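**Bruradura Evening Repair Program: spring progress report**

We're past the halfway point of the grant, and I'm happy to say the repair evenings are going better than I dared to put in the application! The short version is that people come, they bring things that don't work, and a good share of them leave knowing how to open something up and look inside. The longer version follows, including the two places where we've drifted from the plan.

**Attendance**

Our target for the first half was 60 households. We reached 90 by the end of March, and the growth came almost entirely from word of mouth in the Mota apartments, where one family fixed a toaster and then told everybody on their stairwell. We did print flyers (the first batch had the wrong start time, so we had to pen in 7 p.m. by hand) but very few visitors mention them when we ask how they heard of us.

The Tuesday session is the busy one. We've started taking names at the door and giving each person a 40-minute slot, which felt fussy at first and has made the evenings much calmer. People who are waiting tend to drift over and watch someone else's repair, and I love that part. Last month a teenager who had come along with his grandmother's radio ended up holding the flashlight for three other repairs before his own turn came.

**What people bring**

Small kitchen appliances are still at the top of the list, followed by lamps, fans and radios. Lamps have become my favorite teaching object. There are few parts, the fault is often somewhere a beginner can find it, and you can explain a switch, a cord and a socket in the time it takes to drink a cup of coffee. We now begin every new helper on lamps before moving them up to anything with a motor or a heating element.

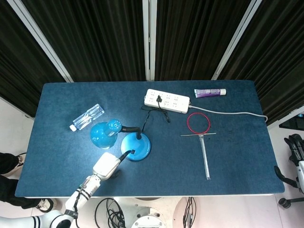

Joaquim Neves wrote after his second evening that he would have liked more time on the testing side and less on taking things apart. "I can get the screws out," he said. "I want to know what the meter is telling me once they're out." He also asked whether there could be a sheet to take home, so he could practice during the week.

I think he's right, and two other helpers said much the same thing. Starting next month, the first half hour of helper training will be meter practice only: continuity, then resistance, then a set of cords where some are good and some have a break in them. The take-home sheet is drafted. It fits on one side of paper and has been through so many rounds of crossing out that I'm finally pleased with it.

**Parts and tools**

We spent less than expected on tools and more on parts. Atik gave us a good price on fuses, plugs and switches once we began ordering by the box, and I'd like to keep that going through the second half. The soldering stations were delayed and arrived five weeks late. In the meantime we borrowed from the high school, whose shop teacher was wonderfully patient about it.

One thing we got wrong was storage. Half-finished repairs pile up fast, and for a few weeks we had bags of screws with no labels. Every item now gets a tray and a tag with a name, a phone number and the fault as the visitor described it. It should have been in place on day one.

**Budget**

There are two changes to report. We'd like to move $3000 from the outreach line to parts and helper training, as the flyers did so little and the meters are in such demand. I've attached the revised table. We also underspent on room rental because Prorkavar let us have the larger hall at the small-hall rate through the winter. That rate ends in June, so please don't read the saving as permanent.

**Next six months**

- Run the new meter training with the current group, then open it to visitors who want to stay on
- Add a sewing and zipper table, which has been requested almost as often as electronics
- Try a Saturday morning session for people who work evenings
- Start phoning visitors a month later to ask if the repair held

I'm especially looking forward to those phone calls. We know what works when it leaves the hall, and we know very little about what happens after that. I'll include whatever we learn in the final report, along with the attendance sheets. Please let me know by the end of the month if the transfer between lines is a problem, as I'd like to place the next parts order soon after.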